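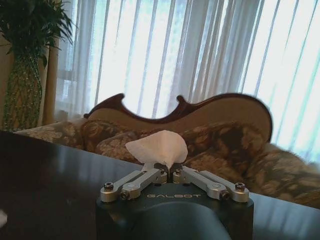 Front room by the sheers, sofa and the tall plant

motbridge_mom
So the glossy dark table came home in September and I love it, but it shows everything!! I go over it with a dry tissue and get streaks. What do you all use?

kirkham15
Tissue is your problem. Get a microfiber cloth, barely damp, then buff. Mine's had 2 coats of wax and still looks great.

Areeba Kakakhel
Disagree on the wax, it builds up and goes cloudy. Plain cloth, nothing else. Love the carved wood on that sofa btw, is it old?

motbridge_mom
It was my aunt's! Re-covering it was quoted at 400 so it stays as is.

kirkham15
Never had cloudy wax in 15 years, just saying. You're using too much.

Areeba Kakakhel
Or you keep your curtains shut lol. With all that daylight you'd see it.

motbridge_mom
Ok trying the cloth first, wax can wait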